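The Woman Who Reads the Terms of the Lease

Okside, May 2022

The office is above a dry cleaner, and the window has been painted shut by so many successive landlords that the woman who rents it refers to the layers as her archive. She has asked me to leave her name out. Half the property managers in Okside already know her voice on the phone, she says, and she would like the other half to stay relaxed.

For nineteen years she has read apartment leases on behalf of people who have not. She is not a lawyer and has a sign on the door to that effect, lettered by hand after the printed one attracted a complaint about its font size. For a flat fee she will go through a lease, mark it in green pencil and tell you which parts you are going to be sorry about.

"Red looks like you did something wrong," she says of the pencil. "You didn't do anything wrong. You just want to live somewhere."

She came to the work from a title company, where she spent her days looking for liens and her lunch hours being handed leases by coworkers. After a while the lunch hours were more interesting. The first one she remembers clearly was for a one-bedroom on Cordeiro Street, and it obliged the tenant to keep the premises "free of odors of a persistent or ethnic nature." She got the sentence struck. The landlord's explanation was that he had copied it from his brother's lease and had never read it himself.

"That's most of them," she says. "People picture a villain with a cigar. It's a man with a photocopier."

Much of what she sees is inherited in this way. There is a lease going around town that forbids tenants from keeping a telegraph. Another, used by a company called Skellico for all its buildings, has a long and rather beautiful paragraph about coal deliveries, although every Skellico building is heated by gas and two of them were built after she started this job. She has written to Skellico about the coal. Skellico wrote back that the language was standard.

I ask whether any of this matters, if no one is going to enforce the coal.

"The coal, no. But page nine is in the same document as the coal, and page nine is where they get you." She finds me a page nine. It lets the landlord charge for "reasonable restoration" on move-out, with the landlord deciding what is reasonable and also what is restoration. One of her clients was billed $1,017 under that wording. The deposit had been $1,000. The remaining $17 arrived as a separate invoice, with a late fee pending.

Did the client pay it?

"She framed it," she says. "We got back all but $300 of the deposit, and I'm still mad about the $300."

Her views on the apartments themselves are firm. She distrusts any listing that uses the word "sanctuary." She thinks the kitchen is where tenants lose their heads, because a kitchen is the one room they can imagine themselves being better people in, and she has watched grown adults sign away their right to sublet while gazing at a countertop.
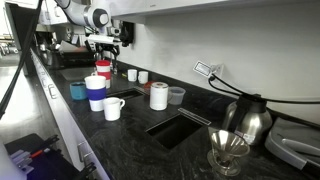

"You'll be in there making toast," she says. "It's a very nice place to make toast. Now turn to the part about guests."

The part about guests is a favorite subject. In the lease used at Bovell Court, a guest becomes an "unauthorized occupant" after three nights in any thirty, which she points out would cover most people's mothers. A building across the street allows fourteen nights but requires written notice of each one. She once advised a client to send all fourteen notices at once, in advance, naming the same boyfriend. The manager called the client to ask if she was all right.

She will not predict what a judge would do with a clause, and sends people to the legal aid office when it gets that far. It rarely does. Mostly she gets on the phone, asks the manager to read the sentence out loud, and waits. She considers this her only real technique. "Somewhere near the second comma you can hear them start to wonder," she says.

Not everyone is glad of the service. A landlord on Cordeiro Street told her she was costing him good tenants, and she told him the good tenants were the ones who read things. He has since brought her his own leases to look over, both of the times he bought a building, and paid the same flat fee as everyone else. She marked them in green as well. He took out the part about odors and kept the part about bicycles, and they have agreed not to discuss bicycles.

The busy season is August, when the students come back and leases get signed on the hoods of cars. Parents telephone from other states. She spends most of that month explaining "jointly and severally," a phrase she would like to see printed on cigarette packs. It means that if your three roommates move to Portugal, you are now four people.

"I say it exactly like that. The parents go quiet. The kid says, 'But they wouldn't.' And I say, well, I hope they send you a postcard."

She is working on a plain lease of her own, to be given away to any landlord who asks. It runs to six pages, and she has been at it for eleven years. The trouble, she says, is that every time she takes out a sentence somebody comes up the stairs with a reason it was there. A month ago it was a tenant who had been keeping pigeons in a bathtub. The pigeon language went back in.

She shows me the current draft. The margins are full of green pencil, some of it arguing with other green pencil. Page four has a coffee ring on it and the word NO.

Before I go I mention that I signed a new lease myself over the winter, and that I had skimmed it. She asks how much I paid for the application. I tell her $349. She asks whether that was refundable. I say I assume so.

She holds out her hand for the lease, and I have to tell her I don't know where it is.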